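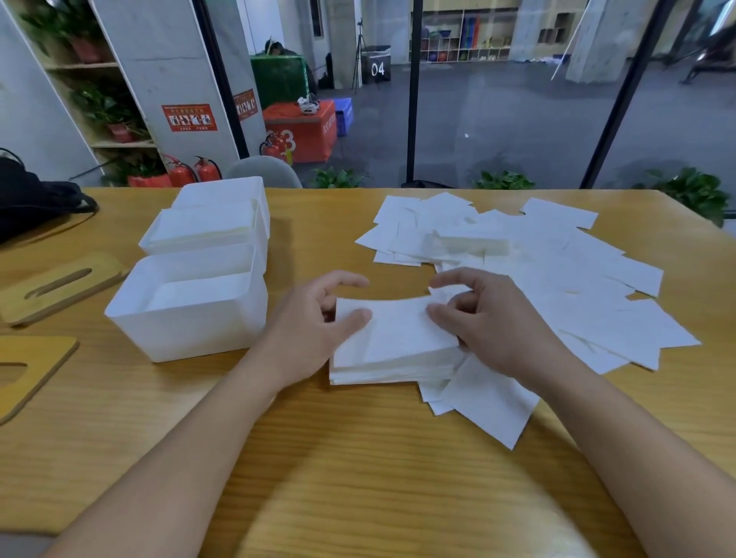

Why not just push the whole heap in and close the lid, it all gets used anyway? came up again at the end of last session, from the back row. Fair enough. Longer answer below, short answer is that someone has to pull the sheets out again one at a time, with a wet hand, with a queue behind them.

Punanik Hospitality Short Course
Handout 4: Loose paper — sorting, squaring, boxing
Read before the practical. Bring it with you, I don't have spares.

What we mean by loose paper

Napkins, tissues, paper towels, anything in single sheets that has come out of its wrap and is no longer in order. Not rolls. Not the interfolded kind either, that's Handout 5. If a sheet tugs the next one up behind it, it's interfolded, leave it alone for now.

A pack of 500 comes apart faster than you'd think. Wrap splits, somebody grabs from the middle, done. Then you have a table full.

Before you touch it

Wash and dry hands. Properly dry. Sleeves up past the wrist, rings off, watch off. Wipe the table and let it dry, then check with your palm. Boxes and bins on one side, paper on the other, space in the middle for your hands. Left or right doesn't matter, pick one and keep to it all the way through. Bags off the table if you can manage it, people always forget that one.

Lids off and laid flat. If it's a box with a slot in the lid, run a finger around the inside of the slot. Rough edge = torn sheets for the guest.

The order of work

1. Spread. Don't dig into a heap from the top. Open it out so most sheets show at least a corner.
2. Pull out the bad ones. Stained, torn, damp, anything that was on the floor. Creased is not bad, see below.
3. Gather small. Take only what you can pinch without your fingertips slipping, same way up, folded edges together.
4. Square it. See next part.
5. Park it. Finished stack goes at the back, clear of the loose sheets. Not on top of them!! You'll lose it again.
6. Join small stacks into a thick one, square again, box.

Squaring

This is the bit most of you rushed. Hold the stack flat on the table. One hand lies on one end with the fingers spread, firm but not squashing. The other hand takes the opposite edge and curls the fingers over the top few layers. Bring the hands toward each other a little. Let the edges find each other. Turn the stack a quarter, do it again.

Tapping the stack on its edge like office paper doesn't work, too soft, it buckles. I've seen it tried at every course we've run.

Thick stacks: square in parts and then put the parts together. Bottom sheets will creep toward you. Normal. Tuck them back with the thumbs at the end, not as you go.

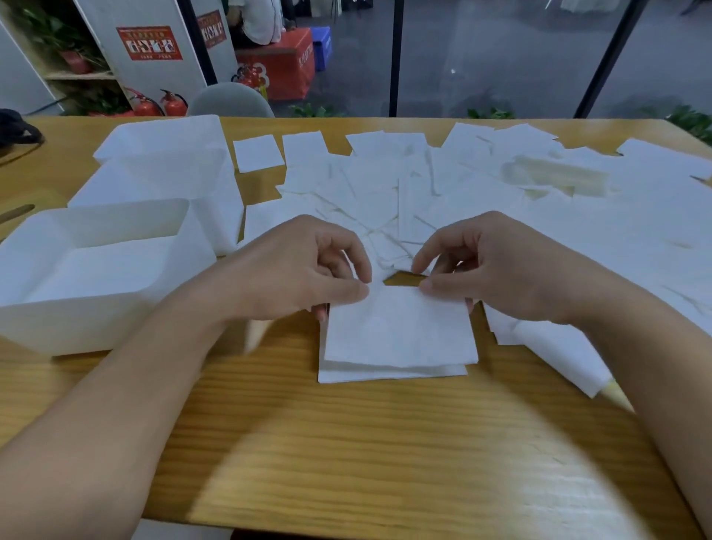 Gimside, November

Notes from the practical, written up the same evening so excuse the state of them.

Start was late, the Pundolis room wasn't unlocked until 11. Two tables in the end. General standard OK, pace slow, which is fine at this stage. I would rather have slow.

Points to take away:

Thin stacks are harder than thick ones. Two or three soft sheets have no weight, they slide and wrinkle. Pinch at the upper corners, one hand each side, thumb on top, and lift a touch before you lower it again. Air gets out, sheets settle. If the lower one still pokes out along the front, pull it down and start over. Quicker than fiddling.

Creased sheets. Lay flat, one pass with the side of the hand from the middle outward. Once. Still creased? Goes in the second-quality pile. Second quality is for staff area and wiping down, never for tables. Crumpled into a ball is not second quality, that's waste. Some argument about this on the day, my ruling stands.

Odd sizes. There were always going to be a few. Put the small ones to one side at the very start, they ruin a stack from inside and you can't see it until the box won't close.

Reaching. Keep elbows in. Several of you dragged a forearm through sheets that were already sorted.

Edges of the table. A sheet hanging over the edge will be on the floor in a minute. Pull everything in by a hand's width before you begin.

Timing: target for the assessment is 40 minutes for one full table, sorted, squared, boxed and the table clear. Nobody was near it and I don't expect it until the third go.

Boxing

Stack should drop in with a bit of play at the sides. If you have to bend it to get it in, it's too wide, refold or use the bigger box. Fill to just under the rim. Press lightly with a flat hand, it should spring back. If it doesn't, take some out.

Lid on, pull one test sheet through the slot. Comes out whole, good. Two or three come together, fold edges are facing diffrent ways, so out it all comes and do it again. Sorry.

Boxes we use are the Ghasemi ones on the shelf by the door. Wipe, don't soak. Wooden lids never go in the sink.

Baskets and the second pile

Open baskets with holes are for holding, not for storing. Fine for a heap while you work through it, fine for second quality. Clean the base first. A basket can go on the floor next to the table if you're short of surface, the paper can't. Take from the top, fold over the basket so anything you drop lands back in it.

Folding towels: bring the ends together, thumbs inside, fingers outside, then run the pinch along to set the crease. Layers all at one end when you're done. Check that end, it tells you straight away if you've caught three sheets where you wanted two.

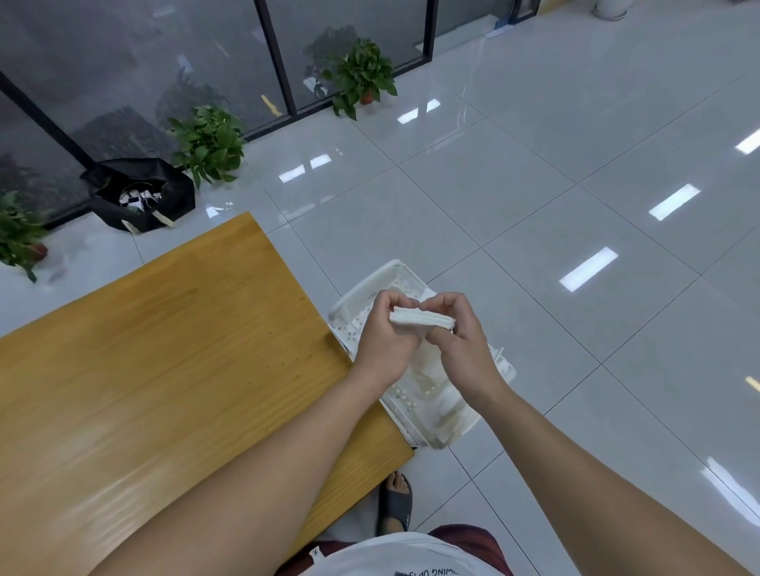
My back was finished before the paper was, one of the feedback slips says, and is there a rule about sitting down? No rule. Sit if the chair's the right height, forearms level with the work. If you're bending over something low, swap jobs with your partner when you notice it, don't be brave. I should of put that in Handout 3.

Other things off the slips

Gloves — optional for this unit. Soft paper sticks to some of them.

Can we mix brands in one box. No. Different fold, different size, even when it looks the same.

How many sheets in a box. Don't count, go by height.

For next time

Read Handout 5, first two pages only. Practice squaring at home with whatever you've got, kitchen napkins are fine. Write down in a few lines how paper is stored where you work now: what it's kept in, how close to water, who refills it.

Doors at 11 again. Closed shoes please. Leave the baskets stacked by the sink when you go.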